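Search the newsroom
Enter a keyword
Category: Company News / Software Releases

Wetcombe releases Lellholm 4, motion planning and perception software for two-arm handling of cloth

New version adds a shared planner for both arms, a seam and edge model for garments, and a replay tool for failed grasps

Wetcombe today announced the release of Lellholm 4, the latest version of its control and planning software for two-arm robot cells that handle clothing, towels and other soft goods. The release is available to existing license holders from July. New licenses can be ordered through Wetcombe or through its integration partner, Siletti.

Lellholm runs on a standard industrial computer placed beside the cell. It takes in camera data, estimates the shape and position of the item on the work surface, selects grasp points and sends joint commands to the arms. Earlier versions planned the motion of each arm separately and then checked the two plans against each other for collisions. When a conflict was found, one arm was held until the other had cleared. This approach was safe but slow, and it did not suit tasks in which both grippers hold the same piece of fabric.

Shared planner

Lellholm 4 replaces the two separate planners with a single planner covering all 14 joints of a standard cell, seven on each arm. The distance between the grippers is treated as a limit in the plan itself. The user sets a maximum stretch for each fabric type, and the planner rejects any path that would exceed it. A minimum distance can also be set, which keeps the fabric from sagging onto the table during a carry.

The shared planner handles three kinds of joint motion: lift and carry, fold over a line, and pull straight. Each one is exposed as a single command with editable settings. Commands can be chained in a task file, and the task file can be edited while the cell is paused. Changes take effect at the next command boundary.

If one gripper loses its hold during a shared motion, both arms slow to a stop along the planned path. The task then returns to the perception step. In version 3, a lost grasp ended the task and required an operator reset.

Perception

The perception module in Lellholm 4 has been rebuilt around edges and seams. Version 3 fitted a flat outline to the item and compared it with a stored template. The method worked well for towels and pillowcases. It was less reliable for garments with legs or sleeves, where one layer often covers another and the outline alone does not show how many layers are present.

The new module first separates fabric from work surface. It then looks for lines inside the fabric area and sorts them into three groups: stitched seams, layer edges and wrinkles. Seams and layer edges are passed to the planner. Wrinkles are stored but are not used for grasp selection unless the user turns that option on. Each line carries a confidence score, and the operator screen shows the score next to the line when the detail view is open.

Labels, pockets and drawstrings can be marked as keep-out areas. The gripper fingers will not close on a keep-out area. The size of the margin is set in millimeters in the item file.

The item library supplied with the release covers 13 garment and linen types. Users can add their own types by recording several views of an item in different positions and marking the waist, hem, cuffs or corners by hand. Existing item files from version 3 can be imported, but they contain no seam data and must be re-recorded before the fold command will accept them.

Working with long garments

Trousers and sweatpants are the main test case for the new release. The item is long relative to the reach of a single arm, the two ends differ in thickness, and the legs must stay aligned during every move after the first fold. Lellholm 4 assigns one gripper to the waist and one to the cuffs and keeps that assignment until the task ends, unless the user asks for a handover.

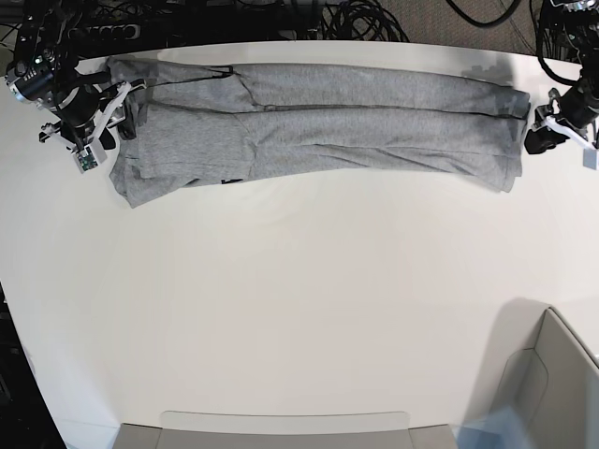
Grasp assignment is decided by the planner before either arm moves, using reach, wrist angle and the layer map from the perception module. The cost of each option is written to the log, so an integrator can see why one assignment was chosen over another. For a pair of sweatpants folded lengthwise and lying across the table, the right gripper is placed at the waistband end and the left at the cuff end, with one leg along the far edge and the other nearer the front. The dark stitched line between the two legs is the kind of feature the seam detector is designed to find, and the faint creases toward the cuffs are the kind it is designed to set aside. A small dark label at the lower edge of the nearer leg would be handled as a keep-out area once marked in the item file. Bunched cuffs remain the harder end to grasp, and the default finger opening for cuffs has been increased in this release.

Replay tool

Lellholm 4 also includes Prosser, a replay tool for reviewing failed grasps. Prosser stores camera data, joint positions and planner decisions for each task and plays them back on one timeline. An engineer can stop at any point, change a setting and run the planner again from that state without moving the arms. Results from the original run and the changed run are shown side by side. Recordings can be exported for review at another site. Prosser is included in the standard license and does not require a separate computer.

Compatibility and availability

Lellholm 4 supports the same arm controllers as version 3. Cells with wrist-mounted cameras must repeat the camera calibration after installation. The calibration routine has been shortened and can be started from the operator screen. Version 3 will continue to receive fixes for existing customers, but no new item types will be added to it.

Release notes, the migration guide and the full list of supported controllers are available to license holders in the Wetcombe download area. Siletti will provide installation and operator training for customers who need on-site support.

About Wetcombe

Wetcombe develops planning, perception and control software for robot cells that handle soft materials. Its customers include commercial laundries, garment sorting operations and research laboratories.

Contact the press office | Copyright Wetcombe. All rights reserved. | Back to top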